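Folding Cloth Remains a Hard Problem, Says Kolář

Radek Kolář has spent most of his working life on textile handling, first on cutting-room conveyors at Kadlec and for the past several years as lead engineer for soft goods at Brovimier. Asked whether a machine can fold the laundry yet, he answers with another question. "Which laundry, from what starting position, and how long are you willing to wait?"

His group is concerned with small household cloths: baby muslins, dish towels, napkins. The task is to take one from the table and fold it into a stack that a person would accept on a shelf. Towels of a single size, fed flat, were solved by commercial laundries decades ago with rollers and air jets. "That equipment is excellent and it fills a room," Kolář says. "Give it a square of gauze that somebody has balled up and it has nothing to say."

The current approach at Brovimier starts with people. An operator folds the cloth with a pair of hand-held grippers, and the motion is used to train a policy called Rasik. The set now holds 2,931 folds, of which 1,451 are of muslin. Kolář considers the second figure the useful one. Muslin stretches on the bias, keeps its creases and gives a flat jaw very little edge to close on.

"A rigid part has a position and an angle, and then you are done," he says. "For a cloth you would need the position of every point on it, including the points underneath, which you cannot see." 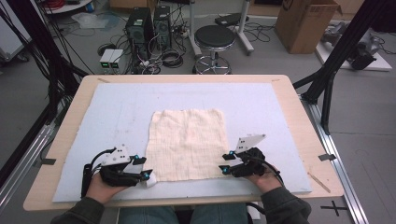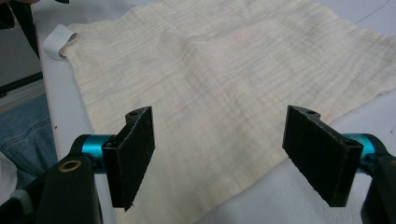
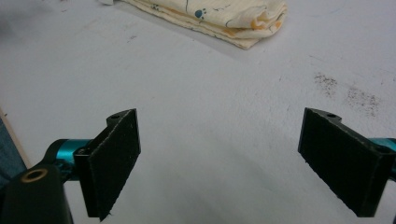
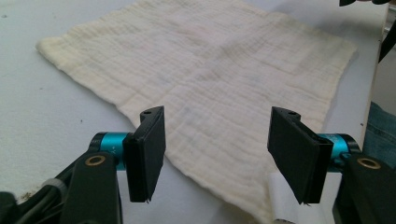
Cream-colored cloth and two-finger grippers at the folding table.

Vol. 3, No. 6

The most frequent failure is picking up two layers when one is wanted. A person notices this through the fingertips and rubs the layers apart. Rasik has to infer it from the camera, usually after the cloth has begun to lift. Kolář's team tried thinner jaws, which separated the layers better and dropped the cloth more often. They went back to the flat pads.

Printed fabric adds a smaller difficulty. A pattern helps the system tell one side of the cloth from the other, but a dark line in a print can resemble a fold edge. Plain cloth has the opposite problem, with so little contrast between layers that the lighting has to be set with some care.

The last full evaluation comprised 315 trials, all on cloths the system had not handled before. Kolář declines to give a single success rate. "It depends on what you call folded. If the corners must meet within a centimeter, the number is poor. If my mother is judging, it is worse." He will say that results from a flat start are good enough to be dull, and that results from a crumpled start are not good enough to sell.

Speed is the other limit. A practiced adult folds a muslin in a few seconds. The machine takes long enough, Kolář says, that visitors start talking among themselves. He does not regard this as serious for the home, where a basket can be worked through overnight, but it rules out most shop-floor use. Skasto, a packer of infant textiles, asked for a quotation on a folding station and was told to keep its staff.

Kolář expects a supervised trial in June, limited to flat squares of one fabric. Fitted sheets are not on the schedule. "We have one in a drawer," he says. "We take it out when someone becomes too optimistic."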